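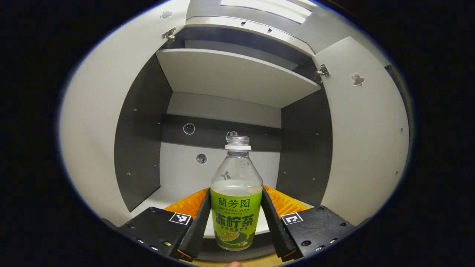

Sornbridge Residences
Kitchen Cupboards and Drinks Storage: Frequently Asked Questions

This page applies to all shared kitchens in Emley House and the Cui Building. Residents of the Vudulville studios have private kitchens and should refer to their own handbook, although the sections on cleaning and hinges apply to them as well.

Allocation

Which cupboard is mine?

Each resident is allocated one wall cupboard and one shelf in a refrigerator. The cupboard number is printed on the welcome sheet left in your room and matches the number inside the cupboard door. If the two do not agree, please follow the welcome sheet and inform the Residences Office.

How large are the cupboards?

The standard wall cupboard is 600 mm wide, with two doors and one movable shelf. Cupboards in the corner positions of the Cui Building kitchens are narrower. Residents allocated a corner cupboard are also given the drawer directly below it.

May I exchange cupboards with another resident?

Yes, provided that both residents agree and both notify the office in writing. Until the exchange has been recorded, each resident remains responsible for the cupboard originally allocated to them.

Are the cupboards lockable?

They are not supplied with locks, and residents may not fit their own. Drilling into the doors or side panels will be charged as damage. Valuable items should be kept in your room.

Bottles and drinks

May I keep bottled drinks in my cupboard?

Unopened soft drinks, bottled tea, cordials and water may be kept in the cupboard if the label does not call for chilled storage. Where a label is in a language you do not read, please ask a fellow resident or the office before assuming that the drink will keep at room temperature.

Where should opened bottles go?

In the refrigerator, on your own shelf, with the cap firmly closed. Opened bottles of tea, juice or milk drinks found in a cupboard will be removed at the next kitchen inspection. Please write your room number and the date of opening on the cap or on a piece of tape. The label itself should be left readable, as other residents may need to check the ingredients in the event of a spill or an allergy.

Should bottles be stored upright or on their side?

Upright, in all cases. Screw caps can work loose, and sugary drinks leave a residue which attracts ants. Tall bottles should stand on the cupboard floor or on the lower shelf of the refrigerator door. If a bottle is too tall for the space, move the shelf; do not lay the bottle down.

May I keep empty bottles for reuse?

A small number may be kept, provided that they have been rinsed, dried and capped, and that they fit inside your own cupboard. Bottles may not be stored on top of the cupboards, on the windowsill or behind the bins. Please do not decant cleaning products into drinks bottles under any circumstances.

How do I dispose of a plastic bottle?

Empty it into the sink, rinse it, flatten it where possible and replace the cap. It should then be placed in the mixed recycling bin. Labels may be left on. Glass goes in the separate container at the rear entrance of each building.

Shelves, doors and hinges

How do I move the shelf?

The side panels contain rows of small holes for the shelf pins. Empty the shelf, lift it out, and move all four pins to the new height before putting it back. The pins on the left and right must be at the same level. Spare pins are available from the office at no charge, and residents are asked not to substitute screws, pencils or folded card.

How much weight will a shelf carry?

The limit for a standard shelf is 16 kg, spread evenly. Multipacks of drinks, large bags of rice and cast-iron pans should be placed on the cupboard floor.

The cupboard door will not close properly. What should I do?

Check first that nothing is standing too far forward – a bottle or a pan handle is the usual cause. If the door still does not close, or if it has dropped on one side, the hinge probably needs adjusting. Please report this using the repairs form and leave the hinge screws alone. Adjustments are normally made within two working days.

May I leave the doors open to air the cupboard?

Yes, while you are in the kitchen. Doors must be closed when you leave, particularly those at head height beside the main walkway.

May I line the shelves?

Loose paper or non-slip matting is permitted. Adhesive liners are not, and the cost of removing them will be deducted from the deposit.

Cleaning and inspections

How should the inside of the cupboard be cleaned?

Use a soft cloth, warm water and a little washing-up liquid, then dry the surfaces. Scouring pads and bleach will mark the panels. Sticky rings left by bottles can usually be lifted by laying a damp cloth over them for a few minutes.

When are the kitchens inspected?

Once a month during term, with notice posted on the kitchen door. The March inspection also includes the interior of every cupboard, which should be emptied beforehand. Trays are provided on request for storing the contents overnight.

What happens to items without a name?

Unlabelled items found outside an allocated cupboard are placed in the holding crate, where they remain for one week. Sealed food and drink not claimed in that time is moved to the sharing shelf, from which any resident may take it. Opened items are thrown away.

Someone has taken a drink from my cupboard. Whom should I contact?

Please speak to the other residents of your kitchen in the first instance, as bottles of the same brand are easily confused – particularly where several people order from the same shop. If the problem continues, write to the office, giving your kitchen and cupboard number. The office does not reimburse missing food or drink.

Moving out

How should the cupboard be left?

Empty, wiped down, with the shelf and all four pins in place. Anything left behind after the key has been returned will be cleared, and a charge may apply. Sealed food and drink that is still in date may be left on the sharing shelf.

Contact

Questions not covered on this page should be addressed to Ieva Kütt, Residences Office, Emley House, internal extension 611. Repairs must be reported through the repairs form and cannot be accepted by telephone.

Page last revised: 25 June 2023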